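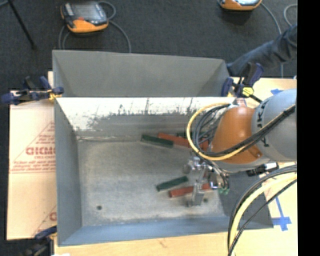
Green and red blocks in a scuffed metal bin.

Yuxi Hao on sorting, selling and the toys people hang on to

2019-05-13
468 shares | 15 comments

I got to the Zokcombe toy fair way too early, so Yuxi Hao put me to work pricing board games before she'd let me ask her anything. Fair enough! She's run the secondhand tables there for years and she talks while she works, which was great for me and terrible for my handwriting.

"I started with my own kids' stuff," she told me. "They grew out of it, I had a garage full, and I figured I'd sell it in one weekend. I sold two puzzles."

So what changed? Mostly she got pickier. Last July's fair moved 1,481 items, and she says the big lesson was to stop taking everything. No stuffed animals (she still feels bad about it), no puzzles in bags, nothing that needs a battery nobody makes anymore.

"People bring me a puzzle and swear it's all there," she said. "I ask if they've put it together lately. Then they get quiet."

Building blocks are the easy part. They sell in any shape, she said, and parents will buy a mixed box where they'd never buy half a game. I asked if she cleans them all herself and she laughed at me for a good while. "Warm water, dish soap, an old toothbrush. My husband used to help. Now he has a bad shoulder on Saturdays."

Her buddy Alcides Magalhães has the next table over, and he only does train sets. He drives in from Casado with the whole layout in the back of his van - mountains and all. He wandered over halfway through to borrow tape and stayed to argue about prices.

"She's too cheap," he said.

"I go home with an empty car," Yuxi said. "You go home with your mountains."

I bought a marble run for my niece, five bucks, one chute missing. Yuxi pointed out the missing chute before I'd even picked up the box. She's already taking drop-offs for the next one, so if you've got games in the closet, check the pieces first.

Search this site Go

Related
Fetano flea market: what I brought home
Fixing a music box with Clolenari parts
Readers' picks: rainy day games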